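オルネル(Ornel)助成担当 御中

カラー(Callar)地区歩道・並木沿道整備 中間報告
2024年5月5日

4月末までの進み具合を報告します。請負のジーハ(Říha)からは「おおむね順調」という文面の月報が届いていますが、当方の見方はそこまで明るくありません。月報の数字をそのまま写すことは避け、現地で確かめられた範囲とそうでない範囲を分けて書きます。 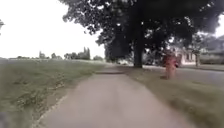
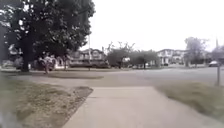
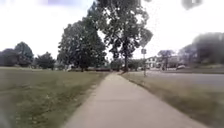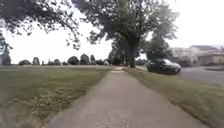 大木のそばの舗装は、根を切って平らに直すのか。

根は切らず、舗装側を薄く削るか、線形をわずかに芝側へ振って逃がす方針である。太い根を切れば倒木の危険が数年遅れで出てくるため、樹木診断が済むまでは幹に近い区間に手をつけない。

## 対象と現状

対象延長は2000メートル、6工区に分けています。両側が芝の区間が多く、車道と並ぶところでは歩道と車道のあいだに細い緑地帯が入ります。舗装はコンクリートが主ですが、アスファルトの区間もあり、同じ補修仕様で通すという当初計画には最初から無理がありました。昨年の申請書でこの点を一行で済ませたのは当方の落ち度です。

縁の状態は場所ごとにばらつきます。芝が舗装の上まで伸びてきている箇所では、有効幅員が図面より狭くなっています。月報では縁切り作業を「完了」としていますが、完了の定義が書かれていません。一度刈っただけなのか、土を起こして縁を出し直したのかで、次の夏を越せるかどうかが違います。ジーハに照会したところ、返答は「標準作業による」の一言でした。標準作業書の写しを求めており、まだ受け取っていません。

## 芝と緑地帯

芝の回復については、正直なところ判断を保留したいと思います。月報には土壌改良材プリルナイン(Plirnine)の散布後に「緑被が80パーセントに回復」とあります。しかし散布前の値がどこにも載っておらず、測った日も測り方も不明です。何から回復したのかがわからない数字を成果として助成元にお出しするわけにはいきません。

現地の芝は、緑の濃いところと茶色く乾いたところが混じっています。雑草も入っており、遠目に緑でも芝とは限りません。緑被率で測るなら、雑草を含めるのかどうかを先に決めるべきでした。車道寄りの緑地帯は踏まれ方も日当たりも広い芝地とは条件が異なるので、ひとまとめの平均値にはあまり意味がないと考えます。

散布を続けるかどうかは未定です。対照区を置かずに全面散布してしまった工区では、改良材が効いたのか、春の雨が効いたのかを後から分けることができません。残る工区では散布しない帯を残すよう指示しました。ジーハは見栄えが揃わないと渋っていますが、見栄えのために助成金を使っているわけではないはずです。

## 樹木

樹木診断は予定より遅れています。枝張りの大きい木の下は日陰が深く、芝が薄くなりやすい場所です。ここに種をまき直す案が再度出てきましたが、当方は反対しています。前に同じことをした別の通りでは、一夏もちませんでした。木の下は芝をあきらめ、木質チップか日陰に強い地被植物に切り替えるほうが安くつきます。

剪定については、ジーハの提案にある「視認性向上のための下枝一律除去」は受け入れていません。幹の高さも枝の出方も木によって違い、一律に切る根拠が示されていないためです。交差点付近で見通しに支障がある木に限り、個別に協議します。

## 車道横断部

歩道が車道に出るすりつけ部は、勾配を測り直します。ジーハの測定表では2工区分の値がまったく同じでした。偶然かもしれませんが、転記の誤りを疑うのが普通でしょう。原票を取り寄せるまで、横断部の出来形は未確認として扱います。車いすやベビーカーの利用者から段差の声が入っている以上、表の上で合格だからと先へ進めるのは早すぎます。

目地も同様です。コンクリート区間の目地に充填材を入れ直す作業は発注に含まれていますが、どの目地を対象とするかの一覧がありません。目に付いたところから直していけば、予算が先に尽きます。

## 支出

4月までの支出は計画の範囲内です。ただし、これを良い知らせとは受け取らないでください。樹木診断と横断部の手直しが後ろにずれているだけで、請求がまだ来ていません。改良材の追加購入分は承認を止めています。

## お願いしたいこと

- 樹木診断の報告期限を次期にずらすことへの同意
- 大木の下の播種費を地被植物に振り替えることの可否
- 緑被率を成果指標から外し、有効幅員とすりつけ勾配に置き換える件の協議

三つめは、途中で指標を変えたいという話ですから、都合よく聞こえるのは承知しています。それでも、測り方の決まっていない指標を年度末まで引きずるよりはましだと判断しました。置き換えが難しい場合は、緑被率の測定を独立した測定者に頼む費用をご検討ください。

次回は、標準作業書と勾配の原票がそろった時点で、届いたものをそのまま添付してお送りします。届かなければ、届いていないと書きます。

カラー地区沿道整備事務局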